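How to Lay Out a Game Court on a Big Paved Plaza

Every office park has one: a great gray field of concrete that somebody was paid to design and everyone else walks across with their head down. Ours is at Ledthorpe, between the two office blocks, and on Wednesday evenings it is a four square court, a shuffleboard lane and, when Lorcan Hanrahan gets his way, a bowling alley. You need chalk, string and a low opinion of your own eyesight.

What you need

Sidewalk chalk, the fat kind
A chalk line or plain string
A tape measure
A stiff broom
Masking tape, if you enjoy disappointment (it does not stick to concrete)

Step 1. Read the joints

Large slabs come with free straight lines. Before you measure anything, walk the joints and find two that cross near the spot you want. One becomes your centerline, the other your baseline.

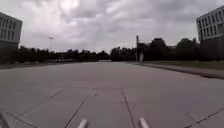 Check the crossing even if it looks square. Measure 3 feet along one joint and 4 along the other, mark both spots, and measure between the marks. You want 5 feet. If you get something else, trust the tape and forgive the contractor. I once skipped this and drew a court that Araceli Olvera still calls the kite.

Step 2. Pick your direction

Run the long side of the court toward something you can aim at. Trees are good. A lamp post is better, provided it's well beyond the playing area and you aren't playing with anyone who takes "aim at" literally. Keep clear of curbs, and stay away from the buildings. People in meetings have strong feelings about a ball hitting the glass.

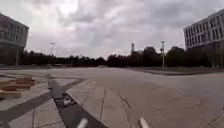
Look up, too. Chalk and rain have never gotten along, and a heavy gray sky at five o'clock is telling you to draw the small court. On doubtful evenings we do four square and leave the shuffleboard lane for better weather and better knees.

Step 3. Sweep, then draw

Sweep the lines first, then the middle if you have any ambition left. Grit under the string will lift it, and a lifted string leaves a fuzzy mark. Snap or trace each side of an 8-foot square, then go over it by hand. Divide it down the middle both ways. Number the boxes large enough to settle arguments.

For shuffleboard, stretch your string 20 feet along the centerline and put a scoring triangle at each end. Anel Cele draws ours freehand and they are beautiful. Mine look like tents in a storm.

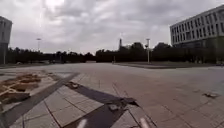 Step 4. Settle the local rules

Do this before the first serve. A ball that lands on a joint and shoots off sideways is replayed once. After that, it's luck. Chalk lines count as in. Anyone who scuffs out a line redraws it.

Step 5. Clean up

Brush the chalk off with the dry broom and finish with a bucket of water. Take the string home with you. I've left mine twice, and Khanyisile Mokoena now uses it for her tomatoes.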